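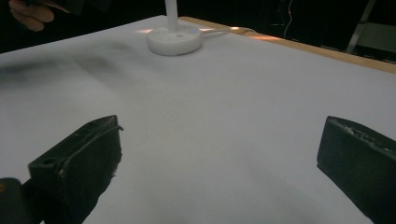

A broad white tabletop.

Darnico Table Care Notes

README and data card, version 7
Last changed: Friday, September 13, 2024

Summary

Darnico is a collection of 1,000 short texts about how to clean, protect and repair tables at home. All texts are in English. Each text is one note, written by a person who has used the method on their own table. The notes were sent to the Guvness reading group through a form on its web page, and the form was closed in May.

I made the collection for people who study instructions: how they are ordered, which warnings come first, and which words the writers use for the same stain. It can also serve for search experiments of small size.

Files

notes.csv contains the notes, one per row.
terms.csv contains 79 terms for surfaces, stains and tools, with the spellings that I found in the notes.
splits.csv tells which note belongs to the training part and which to the test part.
CHANGES.txt lists the corrections between versions.

All files are saved as UTF-8. The separator is a comma, and the text fields stand in double quotes. Some spreadsheet programs change the note numbers into dates when they open the file. Please import the first column as text.

Columns in notes.csv

note_id: number of the note, for example 0412-b. The letter shows that a long note was divided.
surface: wood, glass, stone, painted, plastic, metal or unknown.
problem: the stain or damage, in the words of the writer.
steps: the full text of the note.
warning: yes, if the note contains at least one warning.
region: the part of the world the writer gave. This field may be empty.

How the notes were prepared

I removed names, addresses and telephone numbers by hand. Spelling mistakes were kept. Line breaks inside a note were replaced with one space. When two notes were the same word for word, I kept the older one.

The surface label was given by me and checked a second time after a pause of several weeks. In 70 notes my two labels were different. These notes have the value "unknown", also when one answer seems more probable today.

Known problems

Wood is much more frequent than the other surfaces. The word "polish" is used both for the product and for the work, and the data does not separate them. Measures are mixed: spoons, cups, milliliters and "a little". I did not convert them.

The methods were not tested. Some notes recommend mixing cleaning products, and this can be dangerous. Please do not show the notes to the public as advice.

The Denulier version

An earlier copy with the name Denulier is still found on some pages. It has wrong splits, with several divided notes present in both parts. Results from the two versions should not be compared.

Loading

The script load_notes.py needs Python 3 and no other package. Run it in the same folder as the files. It prints the number of rows in each part and stops if a column is missing.

License and citation

The notes may be used and shared for any purpose if the source is given. Please cite as: Darnico Table Care Notes, version 7, Guvness reading group.

Corrections are welcome through the form on the project page. Please include the note_id.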